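Über uns: Stustura, Werkstatt für Greifervergleiche

Schön, dass Sie zu uns gefunden haben! Wir probieren aus, was andere später einbauen, und das mit viel Geduld und, zugegeben, auch mit einer gewissen Freude am Spielzeuggemüse.

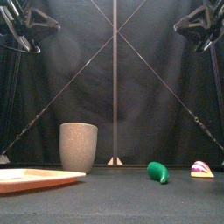
Wie alles anfing

Stustura begann in einem Nebenraum in Kiltby, mit einem einzigen Arm und einer Frage, die uns bis heute beschäftigt: Warum hält ein Greifer den Becher sicher und lässt die kleine grüne Chilischote fallen? Inzwischen stehen uns 200 Quadratmeter zur Verfügung, und wir haben 31 Greifermodelle im Regal, vom schlichten Parallelgreifer bis zu Fingern, die wir selbst gefeilt haben (manche davon mehrmals).

Was wir für Sie tun

Sie schicken uns Ihren Greifer, Ihren Arm oder Ihre Steuerung, und wir vergleichen in aller Ruhe. Zu einem vollständigen Durchlauf gehören 600 Griffe an Teilen wie Teller, Becher und Zwiebelstück, auf Wunsch auch mit zwei Armen über demselben Tisch. Den Bericht bekommen Sie auf Deutsch oder Englisch, samt allen Fehlgriffen, denn gerade aus denen haben wir immer am meisten gelernt.

Mit wem wir arbeiten

Die Halterungen fertigt Akyol, unsere Auswertung läuft über Plellero, und beiden sind wir seit den ersten Versuchen herzlich verbunden.

Besuchen Sie uns

Jeden Mittwoch ab 14 Uhr ist die Werkstatt offen. Bringen Sie gern eigene Teile mit, auch die schwierigen!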